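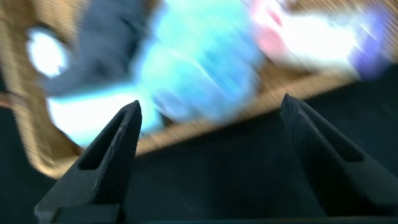
Section 3: Setting up your first Sunday sit-down

I wrote the Seslow planner after my husband and I had the same fight over his mother's visit for the third year running (yes, in December, yes, in the car). Do this part together, with coffee!

1. Open to the two-page spread marked Week 1 and put both your names at the top.

2. Each of you writes down one thing that bugged you this week. One! I once handed over a full page and we didn't speak until dinner.

3. Swap pages and read them quietly. No sighing, and I'm a terrible sigher.

Caution: don't start this step hungry, or with 5 minutes to go before somebody has to leave. 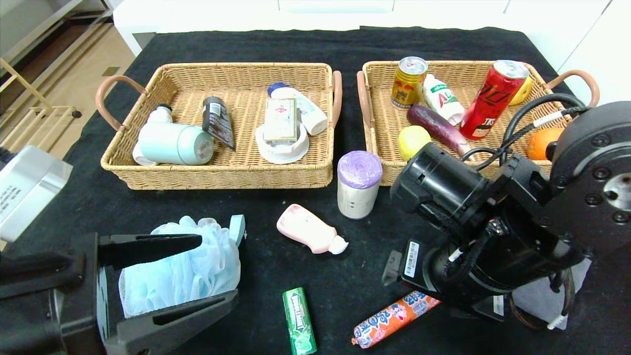
Two wicker baskets, side by side on black cloth.

4. Take turns talking, 13 minutes each. Set a timer you can both hear.

5. Pick one small thing to change before next Sunday and write it in the bottom box.

Note: if you skip a week, just use the next blank spread. Don't go back and fill in the old one, you'll only end up arguing over what was said. 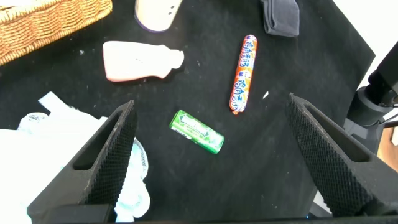 Thulani Mthembu wrote to say that 13 minutes felt endless the first time, so they cut it to five and worked their way up. Totally fine by me! Just give you both the same amount.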